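Section 4: Setting up the table

You've got the legs on and the top levelled, so now comes the fun part: getting power to the surface and laying out your work. The Draneo is a big, bright table with plenty of elbow room, and a few minutes spent on the layout will pay you back every time you sit down. Bianca Enache and Teodor Costache, who put the first Draneo tables through their paces, both told us they rushed this section and wished they hadn't!

Before you start

Wipe the top with a soft cloth and a drop of dish soap in warm water, then dry it. Keep scouring pads well away. The white finish cleans up beautifully, but a scratch is there to stay.

Check that the strap holding the outlet panel during shipping has been removed. If you haven't found it yet, go back to Section 3, step 6.

CAUTION: The wall end of the main supply lead must stay unplugged until step 4.

4.1 Connecting the outlet panel

1. Crouch under the table and find the short lead coming down from the panel. It's clipped to the middle rail.

2. Unclip it and join it to the supply lead in the accessories bag. Push until the collar clicks. If it doesn't click, turn the connector half a turn and try again.

3. Run the supply lead along the rail and down the leg closest to your wall outlet, using the clips provided. Leave a little slack at the bottom so the table can be nudged for vacuuming.

4. Plug the supply lead into the wall.

5. Test the panel with something small, such as a desk lamp.

NOTE: The panel sits in the tabletop, so crumbs, glue and spilled tea will find it sooner or later. Keep drinks at the other end of the table. If liquid does get in, unplug at the wall first, mop up second, and don't use the panel again until it has been checked by an electrician.

4.2 Running cords across the top

Cords plugged in from above are wonderfully handy, and they're also the first thing a sleeve will catch. Pick one side of the table for cords and stick to it. Whatever is plugged in, lay the cord flat and let it take a lazy curve to the panel. Pulling it tight puts strain on the plug.

6. Bring the cord in from the table edge on your chosen side.

7. Press the plug fully home.

8. Smooth the cord down with your hand, working from the plug back to the edge.

9. Put your work pieces down last, clear of the cord.

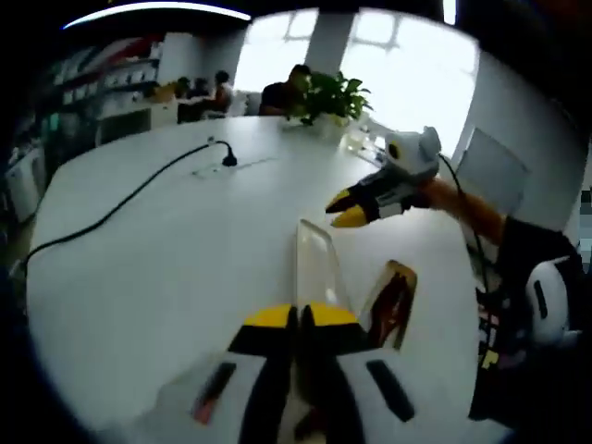
Figure 4-1. Cord run to the outlet panel, with clear and amber-toned pieces on the tabletop.

If you work with see-through parts, you'll love the white surface for most jobs. Amber and brown pieces show up brilliantly against it, and any darker streaks in them are easy to study. Colourless ones are another story, and can be surprisingly hard to spot when you reach across in a hurry. Smaranda Ursu's trick is a sheet of dark felt under anything clear, and we've happily stolen it. A Briretti mat does the same job if you already own one.

4.3 Two people at one table

The rounded edge makes the Draneo a lovely table to share. Sit at neighbouring sides, where you can both reach the middle without bumping elbows, and agree on who is reaching in first before you both go for the same piece (we speak from experience).

10. Set each person's tools down on their own side when they're not in use.

11. Keep tall, narrow pieces upright only while you're working with them. Lay them flat before you leave the table.

12. Let any tool cords fall away over the nearest edge, where they won't sweep across the work.

CAUTION: Never hang bags or coats from a cord that runs over the edge.

4.4 When something isn't right

Panel is dead: check the collar under the table (step 2), then the wall outlet.

Plug feels loose: stop using that socket and write to Laurențiu Mihăilă in our parts department for a replacement panel. It drops in with a screwdriver and no glue.

Table rocks: go back to the leveller feet in Section 2. A thick rug can take a few days to settle, so try them again after that.

Fitting the optional Stitley drawer is covered in Section 5.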